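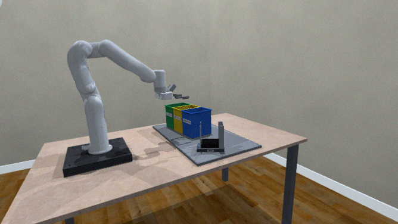 Three colored bins on a gray base plate, tabletop view.

Wuvandale Community Recycling Project
Progress report to the Plornel Fund, period ending 30th June
Prepared by Ginette Hawthorne

Dear Anouk Claeys,

You asked for something shorter than the December report, which ran to 11 pages and, I gather, was read by both of us.

Collections. The curbside sorting trial now covers the whole of Wuvandale apart from Rasholm, where the road is still closed and the truck still can't turn. We had promised Rasholm by spring. We did not say which spring, but I won't hide behind that. Residents there are bringing their glass down to the hall themselves, with a good deal of commentary.

Contamination. Most of what goes wrong is still pizza boxes. The new leaflet says, in large type, that greasy cardboard belongs in the trash. Rimantas Petrauskas, who runs the sorting shed, reports that we now receive greasy cardboard with the leaflet folded neatly inside it. He would like the next leaflet to be smaller, so that it takes up less room.

Schools. Valter Tveit gave five talks. The children knew more than he did about batteries and were kind about it. Two schools have asked him back, and one has asked for the truck instead.

Equipment. The baler broke in the second month of the period. Van der Linden quoted us for a repair and then for a replacement, and the two figures were close enough to be insulting. We took the repair. It has held so far – I am typing this quietly.

Money. We are underspent on printing and overspent on gloves. Chaiwat Tanasarn has moved the difference across under the terms of your letter, and his table is attached. The baler came out of the reserve, which is now more of a gesture than a reserve.

Next period. Rasholm, if the county finishes the road. A paint swap at the hall, which already has a waiting list of people hoping to give paint and one person hoping to take some. We would also like to talk to you about a second shed, preferably before the rains and with a roof in the budget this time.

Ginette Hawthorne

Attached: spending table, repair invoice, leaflet (clean copy)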